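The Office Soundboard That Refuses to Die
May 19, 2021

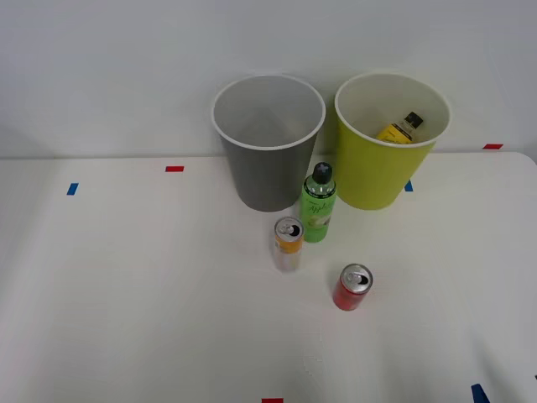 Ketico is a free web toy that plays fake office noise through your laptop speakers, and I have lost most of a week to it. Keyboards. A printer that jams. One guy who sighs. It launched in January with 50 sounds, now it's up to 407, and more go up whenever the makers get bored. You pick a room, pick how busy it is, hit go. Mine is set to "late afternoon," mostly drink cans opening and the thunk of a bottle going into a bin. My dog hates it.

The point is to fool whoever is on the other end of the call. Sound busy, get left alone. Works better than it should.

There are rivals, sort of. Vallier does the same trick with airports, so you can tell your mother-in-law your boarding. Gate changes, rolling suitcases, a very tired announcer. Fun for 2 calls, then she asks where you're flying. Boateng is stranger — it generates excuse emails, 1,366 of them at last count, and every one is slightly too long. I got one blaming a goose. Sent it. No reply yet.

Arnard I can't recommend. It's a fake loading bar. It fills up, stops at the very end, and sits there. Great idea, but it also froze my browser for real, and try explaining that one.

So, Ketico. Runs in any browser, no sign-up, no ads so far. Keep the volume low and skip the "birthday in the break room" setting unless you can handle questions about cake. The sighing guy has his own slider now. I have him turned all the way up — he gets me thru the budget meeting.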